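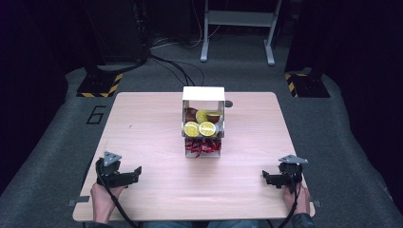
Ilídio Bragança asked me before the talk why anyone would still teach by hand when you can drive the arm remotely from a chair. Start with his question. Pause, let them think about it.

My answer: you feel the contact. With a remote rig you watch the fruit and guess how hard you are pressing. Holding the grippers yourself, you know.

Numbers for Nulteva: 1066 demonstrations kept, 13 people teaching. Each person got 25 minutes of practice first. Say that remote control still wins for heavy parts and for anything hot.

Next, what the wrist view gives you. It has to be useful without the head view — the policy gets both, but up close the head view is often blocked by your own hands.
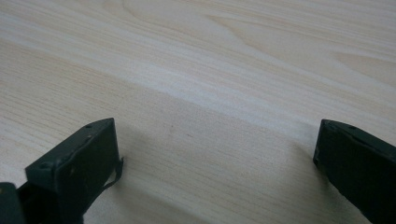 Gripper view, fingers open, nothing held.

Talk about pace. New people move too fast and skip the pause before closing. We ask for slow approaches and one clean grasp. If you fumble, keep recording and fix it. Recoveries are worth having.

Skip the Etura comparison if it is past 3:42. Otherwise two minutes on it, then questions.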